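Home | Services | Gallery | Stockholding | Contact

Gallery: Bar stock and storage at Mirnside

Last updated: December

The pages under this heading cover the bar store at the Mirnside works, from goods inward to the saw. Captions are by Mirela Tavares, who runs the store. Sizes and colour codes are those in use at Mirnside and may differ from the codes used at Stiseren.

Goods inward. Stock arrives in bundles, banded at both ends, and is booked in against the delivery note before the bands are cut. Bundles are weighed on the floor scale by the roller door. Any bundle more than 2 per cent off the note is set aside on the low trestles until the supplier has replied.

Long racks. Full lengths are kept on the cantilever racks along the north wall, heaviest sections at the bottom. Rack labels give section, grade and cast number. The bottom arms were raised in the spring to clear the feet of the new side loader.

Saw bay. The bandsaw is a Sýkora with a swivelling head, used mainly for square cuts. Short pieces are cut to 189 mm as standard, with an allowance of 1 mm for facing. Coolant is changed monthly and the swarf tray is emptied at the end of each shift.

Deburring. Cut ends are taken off on the belt and finished by hand with a file. A bar that rocks on the surface plate goes back for straightening.

Painting. Short bars are coated all over with Tistine machinery enamel, one colour to a job, and hung for 10 hours before handling. The coat is thin and will mark if bars are dropped on one another.

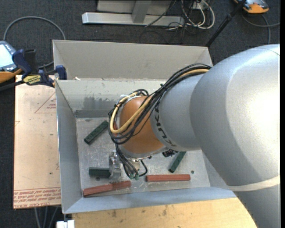 Short bars are held in open sheet-metal bins once painted. They are put in without dividers and may settle at any angle, so the colour has to be readable from above whichever way a bar is lying. Dark green and brick red are easy to tell apart on the grey floor of the bin, even with three of one and two of the other lying together. Scratches on the bin floor are left as they are - repainting the inside was tried on bin 143 and the new paint came off on the stock.

Labels and dispatch. Bin cards are filled in by hand and copied to the stock sheet at four in the afternoon. Mixed orders are packed by colour, heaviest layer first, with card between layers. Bins for return should be sent back empty and stacked with the card holders facing outwards.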